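Plulix 2 table-clearing controller: review after a home install

Plulix 2 is a task controller for two-arm robots, sold as a sealed computer with a license attached. It takes wrist and head video, keeps a list of the objects it believes are on a surface, and sends grasp targets to whatever arm driver is already in place. It has no motion planner of its own. Buyers expecting a complete stack should look at the Cui, which includes one and costs more.

I bought mine through Ilmont in January. Setup on the bench at the Skerside shared workshop took an evening, most of it spent on network addressing. The unit wants a fixed address and will accept one handed out by a router without complaint, then lose the arms at the next lease renewal. Set it by hand.

Mounting was the one part that needed fabrication. The supplied plate has slotted holes on one axis only, so it could not be squared to my rail. I drilled a new plate from scrap at Skerside and kept the original as a template. The power connector is a locking type and sits too close to the network port, so plug in the network cable first.

All testing after that was at home, with the head camera looking down at a coffee table in front of the sofa. The job is simple to state. Paper goes in the lined wastebasket on the carpet, bottles get picked up and handed off, and the table ends up clear. The table has a glossy, nearly black top, about the worst surface I could have given it, and I left it uncovered on purpose.

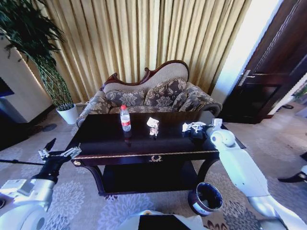
Object detection on crumpled paper is good. White on dark is an easy case, and Plulix draws a sensible outline even when the paper has folded over on itself. Small pieces are treated as separate objects and queued nearest-first. The queue can be reordered by dragging entries on the status page, but the new order is thrown away on restart.

Reflections are handled less well. With the default settings, the mirror image of an object standing on the table is sometimes entered as a second object below the first. The grasp is then planned against something under the tabletop, the height check rejects it, and the controller stops with code 301. The manual describes 301 as "target unreachable," which is accurate and no help at all. The cure is to teach the table plane with the table bare and then turn on the plane mask. This is on the third page of the advanced menu. It should be in the setup wizard.

Timing is acceptable. Added delay between the camera input and the target output was 50 ms on my network, steady enough that I stopped logging it. The log itself is capped at 2,000 lines and overwrites from the top — during a long run the entry you need will be gone. Export early or send it to another machine.

Wrist view calibration is the best part of the package. The wizard asks for the housing and the fingers to be masked by hand, one polygon each, and saves the masks per gripper opening. I had expected the bare aluminum linkages to confuse it under changing window light. Once masked, they did not. Redo the masks after touching any of the finger bolts, even to snug them.

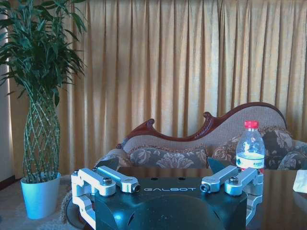 Clear plastic remains the hard case for any camera-based system. Plulix finds bottles by cap and label, then fills in the body between them from a stored profile. A red cap against a yellow curtain is detected reliably. A bottle with the label removed is often missed entirely, and so is one lying on its side with the cap facing away. The profile editor lets you set neck height, label height and diameter, and it is worth measuring with calipers. Grip force is set per profile too. Thin-walled bottles need a low value, and the factory number creased every one I tried.

Handoff between arms works but is slow. The controller waits for both wrists to report a stable view before it allows the second gripper to close, and the waiting period cannot be shortened from the menu. Backlit curtains make this worse. Around sunset the exposure hunts, the view is never declared stable, and the routine times out. Locking exposure in the camera settings fixed it for me.

Documentation is thin and has two conflicting tables for the emergency stop input. The second one is correct. Test it with the arms unpowered before trusting either.

I would buy it again for dry goods and paper. For bottles I would want the shorter handoff wait that support says is planned, with no date given.
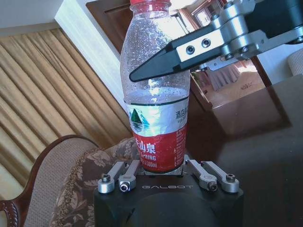

Xiuying Pan wrote in to say that the handoff wait can be changed after all, by editing the timing file over the service port, and that the setting survives a restart but not a firmware update. She runs hers at half the stock value and gets occasional double closes on thin bottles, so she raised the stable-view threshold to compensate. On reflections she disagrees with me: the plane mask cuts off the bottom of short objects, and she would sooner put a matte cloth on the table and leave the mask off.

I have not tried the timing file yet. The point about short objects is fair. A bottle cap left on the table disappears under the mask at its default thickness, and I had to bring that down before the controller would queue it.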